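托盘用好了，收桌子能省一半力气

先说我自己的情况：家里的餐桌是浅色木头的，吃饭、喝茶、拆快递、孩子写作业全在上面。以前每顿饭后我都要在桌子和水槽之间来回跑，杯子一趟，盘子一趟，叉子勺子又一趟，最后还要回来擦一圈水印。后来我开始认真用托盘，真的是越用越喜欢，忍不住把这几年攒下来的小办法全写出来，想到哪儿写到哪儿，大家挑有用的看！

一、选托盘，先量再买

我最早买的那个托盘好看极了，圆的，边上有花纹，结果放不进橱柜，只好一直竖在冰箱旁边，倒了无数次。所以现在我的第一条建议就是拿卷尺量。量三个地方：橱柜的进深，水槽旁边台面的宽度，还有家里最窄的那道门。托盘端在手里，两边还有胳膊肘呢，门框太窄的话，横着端是过不去的。

长条形的我最推荐，特别是浅一点、四周有边的那种。边不用高，能拦住滑动的杯子和洒出来的汤水就行。边太高反而麻烦，叉子不好拿，擦角落的时候抹布也转不过弯来。边缘向外斜的更好擦，一抹就到头，不会在底边积一圈黑印子。

颜色嘛，各人喜欢。我偏爱和桌面反差大一点的，浅木桌上放个蓝灰色的，东西在不在盘里一眼就能看出来，晚上灯暗的时候也不容易把杯子搁空。

另外，买的时候翻过来看看底面。底面完全光滑的，在打过蜡的桌子上会跑；底面有硬凸点的，时间长了会在木头上留印子。我的做法是剪几小片软毡贴在四个角，便宜，脏了就换。Cadasport 的那种防滑垫我也用过，剪成条垫在盘里很管用，就是别选太厚的，杯子放上去会晃。

二、摆东西有顺序，端起来才稳

这一条是我打碎过好几个杯子才学会的，真心希望大家少走点弯路。

重的放中间，轻的放两边，高的靠近自己。很多人习惯把高杯子放在离自己最远的那头，因为先放的就往里推嘛，可是一端起来，远处稍微往下一沉，杯子就往外倒。靠近自己这一侧，万一歪了还能用身体挡一下。如果托盘是长条的，一头放了盘子，另一头就放杯子，两边分量差不多，手腕会轻松很多。

盘子底下别垫东西！我见过有人把叉子压在盘子下面，觉得省地方，结果一走路盘子就跟着转。餐具要么平放在盘子旁边，头朝同一个方向，要么先留在桌上，第二趟单独收。我自己更愿意第二趟收，刀叉勺子一把抓起来放进水杯里泡着，比在托盘里叮叮当当滚来滚去要安静得多。

还有零碎的小东西，瓶盖、糖包、用过的棉线，特别爱卡在托盘边和杯子底之间。杯子一旦踩在这种小东西上，就不是平的了，端之前用手指沿着边抹一圈，也就两秒钟的事。

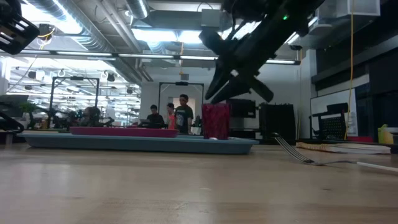

再说一个我特别得意的办法：盘中盘。大托盘里再放一只平平的小盘，颜色最好鲜艳点。吃的放小盘里，喝的放小盘外面。收的时候，碎屑全在小盘上，直接端到垃圾桶那儿一倒，大托盘几乎是干净的，拿湿布带一下就好。我家以前大托盘天天洗，现在隔几天才正经洗一次，少用了不少水。孩子也喜欢，小盘归谁用、放什么，他们自己会商量。

三、叉子别随手一搁

浅色木桌最怕的其实就是金属餐具。叉子尖朝下在桌上一划，就是几道平行的细线，逆着光看特别明显。我的习惯是齿朝上放，柄朝着人，拿的时候从柄拿起来，不拖。要是桌上已经有细划痕了，别急着去打磨，先试试这个土办法：掰半个核桃仁，顺着木纹来回搓，搓完放十来分钟，再用干的软布擦掉。浅的划痕会淡很多。家里有人对坚果过敏的就别用这招了，换一点点无色的木蜡油，用棉签点着涂。

不锈钢叉子的齿缝里最容易藏东西，蛋黄、米饭干了以后特别难弄。我的办法是吃完马上用凉水冲一下（鸡蛋遇热水会凝住，更难洗），之后再用温水加小苏打泡。齿缝用旧牙刷斜着刷，比横着刷干净。洗完一定擦干再收，水痕留在上面，放进抽屉就是一个个白点子。

我家抽屉里原来有27把叉子勺子，混成一堆，每次找都要翻。后来只把常用的6把放在外层，其余的收进布袋放到高处，来客人才拿下来。抽屉一下子就清爽了，而且洗碗也变勤快了，不洗就没得用嘛，哈哈。

四、深色杯子和粗面杯子怎么洗

表面有颗粒感的杯子我特别爱，手感好，不滑，可是洗起来要有点耐心。凹下去的地方会攒茶垢和指印，用海绵是擦不到的。用软毛刷，蘸一点食盐和温水调的糊，打着圈刷，再冲干净。千万别用钢丝球，粗面一磨就亮，亮一块暗一块，很难看。

深红、深蓝这类颜色的杯子，里面有没有茶渍不太看得出来，所以要定个时间去洗，别等看见了再洗。我是每周泡一次，一小勺柠檬酸兑温水，倒满，放半小时。塑料的杯子水温别太高，也别跟咖喱、番茄酱泡在一个盆里，会串色串味。

杯子底那一圈也别忘了！杯底没擦干就放到木桌上，白印子就是这么来的。已经有白印了的话，拿一块干净棉布盖上，用吹风机的低温档在离布一掌远的地方慢慢吹，吹一会儿就揭开看看。多数新印子能退，老印子就看运气了。

五、桌面本身的日常

浅色木桌脏得快，这一点得认，可是收拾起来也快。我每天只做一件事：饭后用拧得很干的布顺着木纹擦一遍，马上用干布再擦一遍。两块布，一湿一干，不要偷懒只用一块。湿布我现在用的是 Dustik 的细绒布，干布就是旧T恤剪的，吸水特别好，还不掉毛。

油渍撒一点玉米淀粉，等它吸一会儿，扫掉再擦。蜡烛油先放冰袋，变脆了用旧卡片刮。圆珠笔印比较头疼，我用过酒精棉，能去掉，但桌面的漆也会跟着淡一点，一定先在桌子底下找个看不见的地方试试。

电线是我家桌上的老大难。白色的充电线搭在桌边，端托盘的时候袖子一勾，整条线带着东西一起走。现在我规定（其实主要是规定我自己）线一律沿着桌子边缘走，用小夹子固定，吃饭的时候全部推到最靠边的那头。线上的灰用半干的布捋一遍就行，别喷清洁剂。

书和纸也是一样，饭桌上的纸永远收不完。我在旁边的台子上专门留了一块地方，薄本子、说明书、账单一律平着摞，摞到一指高就必须清。一指高这个标准很好用，不用尺子，也不用下决心，伸手比一下就知道该动手了。

六、瓶瓶罐罐往后站

洗洁精、调料瓶、小喷壶，用完随手放在前面是最方便的，可过不了多久前面就满了。我的办法是台面分前后：前半边永远空着，给托盘落脚；后半边放瓶子，标签朝外，高的靠墙。托盘从桌上端过来有地方放，整个流程才顺得起来，不然端着一盘子东西站在那儿找空位，最容易出事。

塑料瓶底下垫一只旧碟子，漏出来的液体就不会流到台面上。Pileck 的窄条置物架我装过一个，深度刚好放一排瓶子，前面不占地，装的时候记得先用胶带在墙上比个位置，看几天顺不顺手再打孔。我第一次没比，孔打高了，踮着脚拿了一个冬天的醋。

七、托盘不吃饭的时候也能干活

浴室里放一个浅的，牙杯和洗面奶放上面，台面就不会有一圈圈的水渍。门口放一个，湿雨伞、钥匙、孩子从外面捡回来的石头，统统有地方待。修小电器的时候，我会在托盘里铺一块浅色毛巾，螺丝掉上去不弹不滚，按拆下来的顺序从左往右摆，装回去倒着来就行。剥豆子、择菜、包馄饨也都可以在托盘上做，弄完整盘端走，桌子基本不用擦。

做手工的话，胶水和颜料那一类活我单独留了个旧托盘，不跟吃饭的混用，背面用油性笔写上“手工”两个字，家里谁拿都不会错。

八、收纳和保养

托盘竖着放比摞着放好得多，摞着的时候永远要用最下面那个！橱柜里夹两根伸缩杆，竖着隔开，一格一个，抽出来就能用。没有伸缩杆，用文件架也行，挑铁的，稳当。

塑料托盘洗完不要放在太阳底下暴晒，会变形，也会发黄。木托盘反过来，洗完要立起来吹透，平放着晾，底下总是潮的，一月份没开暖气那阵子最容易长霉点。托盘有了异味，撒一层小苏打，放一夜，第二天冲掉。

要是边角有了小裂口，吃饭就别再用它了，裂缝里洗不干净。给花盆当接水盘很合适，我阳台上那三个全是这么退下来的，薄荷和小葱在上面长得可好了。

补一句关于擦手巾的：水槽边挂两条，一条擦手一条擦盘，颜色分开。擦盘的那条每天换，攒够一桶再一起洗，水烫一点，晒干就收。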